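Flutico Butcher-Block Table
Set-Up and Care Guide

Section 4: Preparing the Wood Top

The top is supplied clean and ready for a first coat of oil. Do this before the table is put to everyday use. Allow one evening for the work and leave the table alone overnight.

1. Clear the tabletop. Wipe it with a barely damp cloth, following the grain, and dry it with a second cloth.

2. Check the surface with your palm. Smooth any raised fibers with fine sandpaper and wipe off the dust.

3. Pour a little food-safe mineral oil onto a folded cloth and spread it along the strips. Do not pour oil directly onto the wood.

4. Wait 10 minutes, then wipe off anything still standing on the surface. Apply 2 coats in all.

Note: Pale strips and darker strips take oil at different rates. Slight differences in tone are normal. 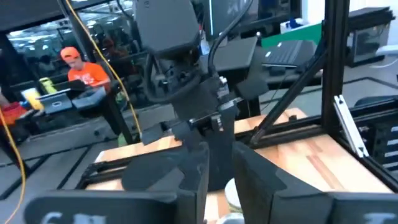

CARE OF THE TOP

Keep the metal frame members around the wood dry. Oil that runs into the joint between wood and frame collects dust, so wipe along the joint after each coat. Re-oil the top every 4 months or whenever it looks dull.

Caution: Do not use bleach, steel wool or scouring powder on the wood. Do not leave standing water on any part of it.

Section 5: Arranging Items for Use

1. Put cans and other tall containers toward the back.

2. Put open bowls on the main surface, well in from the edges.

3. Lay utensils flat.

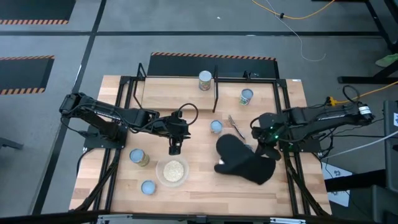

Hot cookware must not be set directly on the wood. Use a trivet, and keep hand protection where it can be reached before the oven door is opened. A black oven mitt laid flat on the main surface, with a fork beside it, takes up little room. The raised shelf is suited to a tall can with a lid, and the bowl of grain can stay on the lower level. Check that the mitt is dry before handling anything hot.

Caution: Do not lean on the raised shelf or use it as a step.

For replacement parts, quote table code 1338 when you order.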